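Support Guides Downloads Contact

Guides > Zeris Backup > Setup Guide > Section 5: Moving Zeris to a Replacement Computer

Section 5: Moving Zeris to a Replacement Computer

Use this section when the computer that runs Zeris Backup is being repaired, upgraded, or retired. The steps move your schedules, your file catalog, and your license to another computer. Your existing backup sets stay on the backup drive and are not copied or changed.

If you are only moving Zeris from one drive to another inside the same computer, skip to Section 6.

5.1 Before you begin

You will need:

- The backup drive and its power supply
- Your license key, from the Tronunley account page
- The catalog password, if you set one in Section 2
- A USB stick with at least 5 GB free
- An administrator login on both computers

CAUTION: Do not erase the old computer until you have finished step 5.5. If the catalog password is lost, an encrypted catalog cannot be opened by you or by Tronunley support.

Check the version number on both computers under Help > Version. The new computer must have the same version or a later one. A later version will convert the catalog the first time it opens. A converted catalog cannot be opened again in the earlier version.

5.2 Export from the old computer

1. Open Zeris and wait for any running job to finish. The status line should read Idle.
2. Select Schedules > Pause All.
3. Select File > Export Settings.
4. Tick Schedules, Catalog, and Exclusions. Leave Logs unticked unless support has asked for them.
5. Choose the USB stick as the destination and select Export.
6. When the message "Export complete" appears, write down the item count shown under it. You will compare it in step 5.4.
7. Select License > Release This Computer.
8. Close Zeris and shut down the computer.

Note: A catalog of 2,758 items exports in under a minute. Very large catalogs can take an hour. The progress bar may pause at 82 percent while the index is written. Leave it running.

Changes inside the case can affect the license even when the drive and files stay the same. Zeris identifies a computer by its motherboard, processor, and system drive taken together. If two of the three are different at the next start, Zeris opens in read-only mode and asks for the key again. Release the license before the work is done and enter it again afterward.

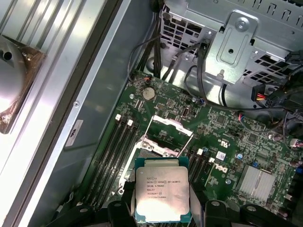 Can I still restore files while Zeris is in read-only mode?

Restoring works as usual in read-only mode, from any backup set on a connected drive. Scheduled jobs, manual backups, and changes to exclusions stay off until the license key is entered.

5.3 Install on the new computer

1. Sign in with an administrator account.
2. Download the installer from your account page. Do not use an old installer saved on the backup drive.
3. Run the installer and accept the default folder.
4. On the Setup Type screen, select Replace an Existing Computer. If you select New Computer by mistake, cancel and start the installer again.
5. Enter the license key. Capital letters and dashes do not matter.
6. Restart when asked.

Leave the backup drive unplugged until the restart is done. If it is connected during setup, Zeris may offer to prepare it as a new drive.

CAUTION: Selecting Prepare Drive erases everything on the drive, including all earlier backup sets.

5.4 Import the settings

1. Plug in the USB stick and open Zeris.
2. Select File > Import Settings and choose the file ending in .zrx.
3. Enter the catalog password if asked.
4. Compare the item count with the number you wrote down. If the two are different, select Discard and repeat the export from the old computer.
5. Select Keep.
6. Connect the backup drive. Wait until its name appears in the left column.
7. Right-click the drive name and select Link to Catalog.

Schedules are imported in the paused state. Open each one and check its source folders before you turn it on. Folder paths often differ between computers, mostly where the user name is different. A path that cannot be found is shown in red. Select it, then select Browse to point it to the right folder.

If the old computer will not start and you could not export, choose Rebuild Catalog in place of steps 1 through 5, then carry on from step 6. Zeris reads the backup drive and makes a new catalog from it. Schedules and exclusions are not stored on the drive and must be entered by hand.

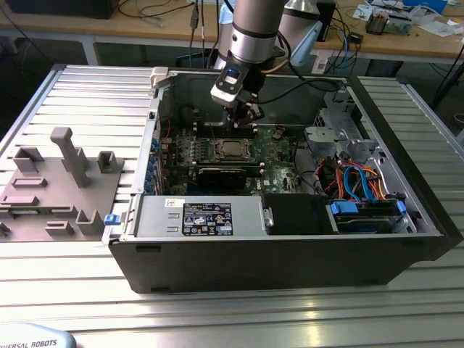

A rebuild reads every backup set from the oldest to the newest, so plan to leave it overnight. Turn off sleep mode first. If the rebuild is interrupted, it starts again from the last complete set.

5.5 Test the move

1. Select Restore and pick any small file from the oldest backup set.
2. Restore it to the desktop and open it.
3. Do the same with a file from the newest set.
4. Run one schedule by hand with Run Now.
5. Check the log for the line "Job ended, no errors."
6. Select Schedules > Resume All.

The first job after a move takes longer than normal because every source file is compared with the catalog. Later jobs return to their usual length.

5.6 If something goes wrong

"License in use": The old computer was not released. Sign in to your account page, open Computers, and select Release next to the old name.

"Drive belongs to another catalog": Link to Catalog was skipped, or the wrong .zrx file was imported. Repeat 5.4 from step 2.

All folders are shown in red: Zeris was opened from a standard account. Close it and sign in as an administrator.

Continue to Section 6: Changing the Backup Drive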